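A day at the Fanar open house in Skivthorpe

5th January

I'd been promising Niall Aitken for ages that I'd come and see what Fanar is selling these days, and the Skivthorpe open house finally got me out of the door. Niall used to fix our labelling machine and now he does demos, which suits him, as he could talk the hind leg off a donkey. The train was late, the taxi driver hadn't heard of the industrial estate, and I arrived just as everyone else was on their second coffee. (The coffee was good. The biscuits were better.)

We make gift boxes, mostly bath stuff and candles, and every August we start panicking about Christmas. So I had one question in my head all day: could a rented arm with a proper hand take things off a belt and drop them in a bin without me having to learn programming?

The thing Fanar wants you to sign up for is called the Morais package. You get the arm, the hand, the stand, a short length of conveyor and 2 days of somebody like Niall on your premises, all for one monthly fee.
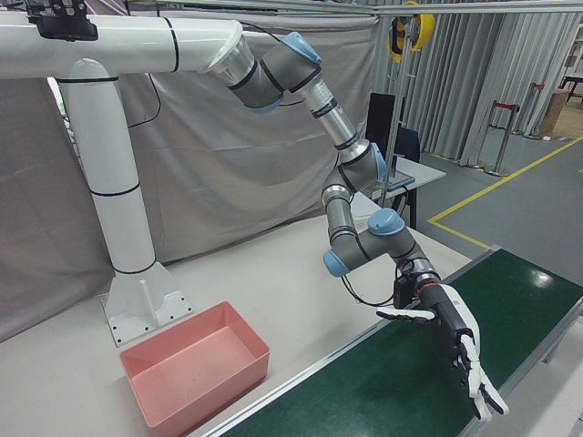 What you get for your money

The starter rate is 554 pounds a month, and you go up to 700 if you want the longer support hours. I'd have guessed a lot more! There's a delivery charge of 251 on top, which I only spotted in the small print over lunch, so do read the back of the leaflet. Repairs are included, but new finger tips aren't, and I'd want to know how quickly you get through those before signing anything.

Milagros Paucar came along from Flillville, where they've had the package on trial packing soap, and she was by far the most useful person to talk to. She said setting up a new product took her an afternoon at first and goes much quicker now. Her one moan was soft packaging, which they still do by hand. I wrote that down and underlined it, as half of our range comes in little organza bags.

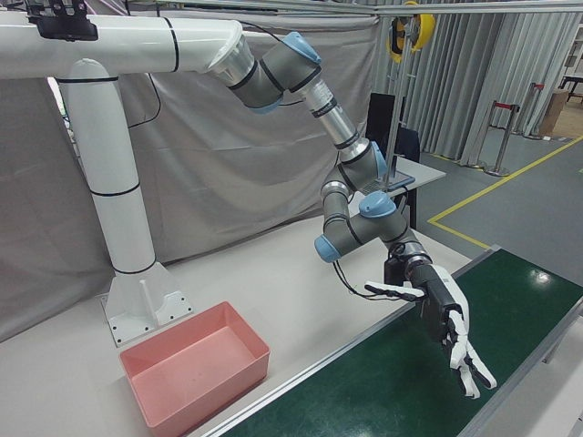
My own worry was floor space, because our packing room is tiny and already has a pallet truck living in it. Niall reckoned we could lose one bench and fit the lot in. I'm fairly convinced, mainly because of how the arm is held up: it comes off the end of a thick beam on a white column, so the only thing bolted to the tabletop is the base plate, and there's still room in front of it for the pink bin. I'd pictured some great lump sitting in the middle of the bench with everything squashed in round the sides. The conveyor goes alongside the table, and ours could too if we moved the tape guns.

I did ask about noise (we have the radio on all day and there would be a mutiny) and Niall says it's quieter than our shrink wrapper, though to be fair so is a lawnmower. I also asked whether you can send it back after Christmas. You can, with a month's notice, and they collect.

Lunch was a very decent leek and potato soup, and I got chatting to a couple who bottle chutney and were after exactly the same answers as me. We've swapped numbers. I've asked Niall for a quote on the starter rate and I'm posting him a box of our most awkward shapes, organza bags included, so he can try them before I say yes to anything.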